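Search this blog

Hangers, week two

We switched from cups to clothes hangers in May. Rekha Jaiswal wanted something thin that slides around, and hangers do that. I recorded 70 pickups before lunch with the hand-held gripper and threw out 14 where I moved too fast.

The policy trained on cups is no help. It goes for the middle of the hanger and closes on air.

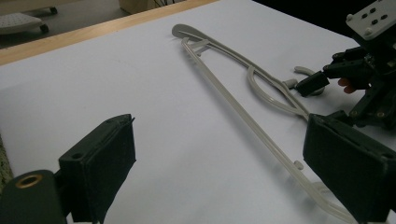
Gray plastic hanger on the white sheet, running behind the right finger.

Tomorrow I'll start from the hook end.

3 comments
2 shares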